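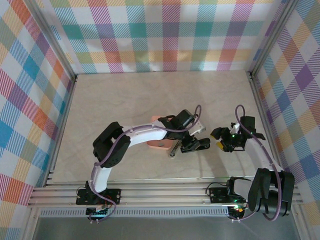 Two robot arms and plenty of plaid.

A Day Out, Every Day: Falling for Adult Day Programs

By 10 in the morning the coffee is already on its second pot at Zalewska House, and a loud argument is going on over whether you can put raisins in potato salad. (You can't. I was outvoted.) A man in suspenders is dealing cards to people who haven't asked to play yet. Somebody's hearing aid is whistling. Over by the window a woman who taught high school Latin is correcting the crossword in pen.

I came to Sotanport expecting to write something short and useful about adult day programs, the kind of piece you clip and put on the fridge. I ended up staying for lunch, then for music, then until the last van pulled out, and I have been talking about the place to anyone who'll sit still ever since.

If you've never run across one, an adult day program is pretty much what it sounds like. Older adults come in the morning, spend the day with company, meals and things to do, and go home to their own beds at night. Some programs are mostly social. Others have a nurse in the building and can handle medications, blood pressure checks, physical therapy and help in the bathroom. A few are set up just for people living with memory loss. Families who are worn out from wondering whether it's time for Mom to move often have no idea that this middle ground exists, and it can buy them months or even years at home.

Zalewska House sits at 2825 Zilton Road in a low brick building that used to be a carpet showroom, and it still has the huge front windows. The light in there is wonderful. The founders left the main room open and put the quiet spaces along the back: a room with recliners, a small kitchen where people really do cook, and a nurse's office with a door that closes. Out the side there's a fenced garden with raised beds high enough to work from a wheelchair. When I visited in March there wasn't much in it but kale and a great deal of planning.

What a day looks like

The doors open early for the children who have to get to work – children here meaning people in their fifties and sixties. There's toast and fruit, and the newspaper read out loud, with commentary. Then comes chair exercise, which I joined with great confidence and regretted by the second song. After that the room splits up. On the day I was there you could choose between cards, watercolors, a sing-along around the piano, or peeling apples for the afternoon's crisp. Apple peeling was by far the most popular. I think people like to be asked to do a real job, and there's something about having a paring knife in your hand that gets the old stories going. I heard about a runaway cow, two broken engagements and a winter when the harbor froze so hard that a truck drove over it.

Lunch is hot and it's served at round tables. The staff sit down and eat too, which I loved. It makes the whole thing feel like a big, slightly disorganized family meal, and it also means that someone notices if a person who usually finishes everything has only pushed the chicken around the plate. Those small changes get written down and passed along to families at pickup.

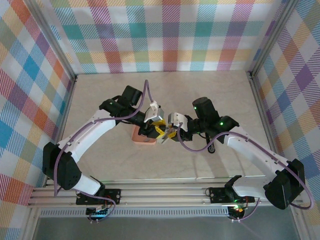

Afternoons are slower. Some people nap, and the recliner room fills up fast. There's a music hour with whoever has come in to play, and for those who'd rather be outdoors the garden gate is unlocked whenever it's warm enough for a sweater. The last ride home leaves at 4, although the center keeps a couple of staff on later for families who get stuck at work.

Getting there

Rides are the part that trips people up. Plenty of families find a program they like and then figure out that it would mean leaving work twice a day to drive across town. Always ask about transportation first, before you fall in love with the place.

In Sotanport the answer is Sandex, a local van company that runs door-to-door trips from as far out as Zilton. The drivers will come up the front steps and offer an arm, and they wait until the house is locked. They also know everyone's business, in the nicest way. I rode along on the afternoon loop and learned which riders want the radio on, which ones want the front seat, and who needs to be told twice that it's time to get off. Not every town has a service like this, but many have something: a county van, a church bus, a ride program run through the transit agency. The area agency on aging is the place to call, and the people who answer the phone there tend to be a gold mine.

Paying for it

Costs swing a lot depending on where you live and how much care is included, so get it in writing. Most programs charge by the day or half day. Ask whether lunch is part of the price, and rides, and what happens when your dad has a cold and misses a week. Medicare generally doesn't cover this kind of care. Medicaid may, in some states and for some people, and veterans should check with the VA. Long-term care insurance sometimes pays as well, so dig that policy out of the drawer and read the part on adult day services. Many centers also have a sliding scale or a scholarship fund that they don't advertise very loudly. Ask anyway! 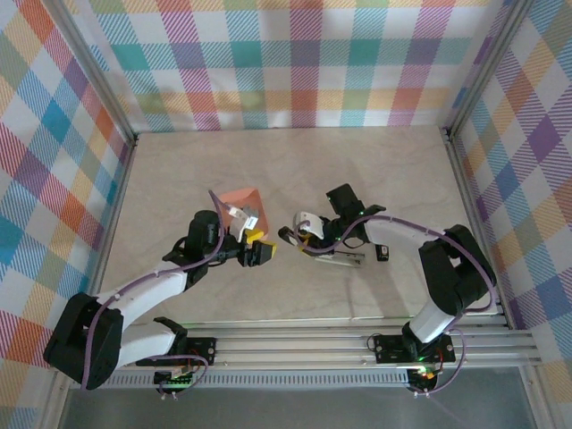 Two robot arms over a pale tabletop, with plaid on the walls behind.

How to visit

Go twice if you can, once by appointment and once on short notice. Go while the day is in full swing and stay long enough for people to stop being polite to you. Look at faces. Is anyone parked in front of a television who seems to have been there a while? Do the staff know names, and do they use them? Smell the kitchen, and check the bathrooms too.

Then ask some plain questions. How many people does each staff member look after? Is there a nurse, and during what hours? What happens if someone gets upset or tries to leave? Can they manage your mother's diet, her insulin, her strong opinions on soup? A good director will answer all of it without flinching, and will probably ask you just as many questions back. They'll want to know what she did for a living and what makes her laugh.

Bring your parent along on the second trip, and keep it light. "Come have lunch with me" goes over much better than "We're looking at a program." Several daughters I met at pickup told me the first two weeks were rough. There were headaches, sudden errands, firm statements about not being the type. One mother, a regular now, sat in her coat for 6 visits straight. On the next one she hung it up and asked who was dealing.

It won't suit everybody. Some people have never liked a crowd and aren't going to start in their eighties, and for them a companion who comes to the house may be a much better fit. Someone who is up all night and needs hands-on help around the clock will need more than a day program can give. But for the huge group in between, and for the tired husbands and wives and kids who love them, I'd put it near the top of the list of things to look into.

And the caregivers do need it. A husband told me at the curb that he'd spent his first free day sitting in the car in the parking lot, just in case. The second time he went home and slept. Now he has a regular breakfast with a friend from the Navy and he's taken up the trumpet again, to mixed reviews from the neighbors. His wife came out while we were talking, with a foil-covered dish of apple crisp in her lap, and told him he'd missed a very good lunch.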